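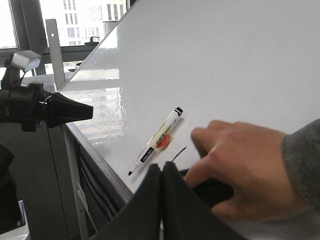
Teaching the arm to write

Birneo is an arm with a gripper, and since February it has been learning to write on a whiteboard at Mastthorpe. Learning is a generous word. Mostly it gets shown. Somebody takes hold of the fingers and moves them through a letter, or sits at the desk with the hand controller and does the same from a safe distance, and every movement is stored so that Birneo can have a go by itself later.

The gallery is for visitors to the Druvmont workshop, for parents who keep asking what the smudges on people's sleeves are, and for the Bellamy group upstairs, who believe that handwriting is a solved problem and are welcome to come down and solve it.

How a lesson goes

A lesson lasts 60 seconds or one letter, whichever comes first. Early on it was always the 60 seconds. The person teaching puts the arm in its starting position, calls out the letter, presses the pedal and begins. Press the pedal again at the end. If you forget the second press you get a very long recording of an arm hanging about while people discuss lunch, and we have a folder of those too.

By hand is the friendlier way. You can feel when the tip is pressing too hard, and you can stop before the squeak. The drawback is that your own hand gets into the recordings, and for a week in February Birneo seemed to think that letters were made by large pink things arriving from the right.

Remote control keeps everyone's fingers out of it but takes away the feel. You push the controller forward, nothing, forward a bit more, nothing, and then the tip meets the board with real conviction. Ludivine Boyer is the best at it by some distance. She puts this down to years of icing cakes and refuses to be drawn further.

On picking things up

A marker lying on glossy board is a nasty little object to grasp. It rolls, it shines, and it has a right end and a wrong end. In the picture at the top of the page it's lying on the board next to a short slanted line, with the gripper's dark fingers waiting below and a human finger pointing at the business. Pointing does nothing for Birneo. It does a great deal for the person doing the pointing. 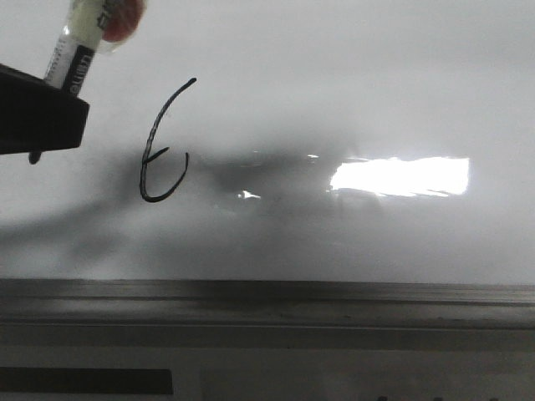
Page last changed: 30th April

Marker in the gripper, cap end uppermost, and a letter on the board. Or a number. The house is split between a 6 and a rather relaxed capital E, and the argument has outlasted two pots of tea. I am on the side of the E, mainly out of loyalty to the alphabet.

The big patch of glare is a nuisance and so is the shadow, which falls across the very part of the board we like to write on. We have tried moving the lights. The glare moves as well.

The tally, for those who like one

We have 1,256 recorded lessons so far. The by-hand ones outnumber the remote ones, as anybody who has tried the controller will understand. Straight strokes came first and are decent. Curves are a work in progress: Birneo starts them boldly, loses interest halfway and then hurries the finish, much as I did at school.

S has been withdrawn until morale improves.

We throw out a lesson if the teacher sneezed, if the marker slipped, or if the letter came out so badly that we'd be ashamed to see it copied. That last rule is applied more gently when the teacher is the one doing the sorting.

If you would like a turn

Sessions have room for 9 people, with one teaching at a time and the others offering advice. Left-handers are very welcome, as we have hardly any left-handed lessons and would like to see what it does to the letter O. Please wear sleeves you don't care about. Tie long hair back, keep your feet off the pedal until your turn, and put the cap back on the marker when you've finished. The arm has not been taught to do that yet, and neither have most of us.

Next up: joined-up writing, on which Ludivine is keen and I am not.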